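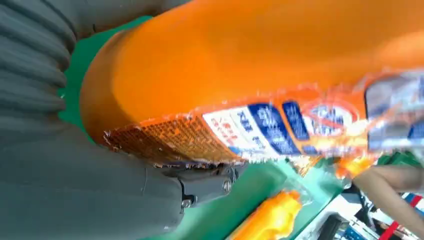

Wanted: people willing to be mildly impressed

Drimwood is holding an open day at the Trunwood hall one Tuesday in August, and we need 37 members of the public to come and spend the afternoon with our robots. No technical background is required. If you have strong opinions about how groceries should be bagged, so much the better.

You will watch a robot hand work with soft packages, take a turn at the table yourself, and fill out a form. The form is long. Kerstin Kohlhase wrote it, and she has been told.
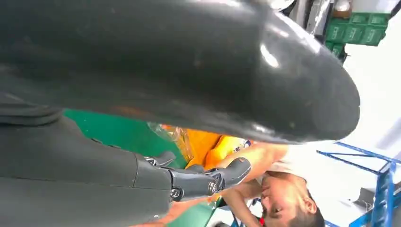 Robot and human at the packing table, both reaching.

Who can apply
Anyone 18 or older who can stand for an hour and doesn't mind being filmed. Parents, retirees and skeptics are welcome. Last year's visitors were nearly all engineers, who spent the demonstration explaining it to each other.

What you get
A $200 gift card, parking, and lunch from Le Roux next door. The sandwiches are made by hand and will remain so.

What we ask
Arrive by 12:45 p.m. in closed shoes. Tie back long hair. Stay behind the yellow line until Pascual Alarcón waves you over, and please don't high-five anything.

How to sign up
Leave your name and a daytime phone number at the Trunwood front desk, Room 227, or ask for Lungile Masilela on extension 846. Places go in the order we hear from you. Groups of up to four may apply together.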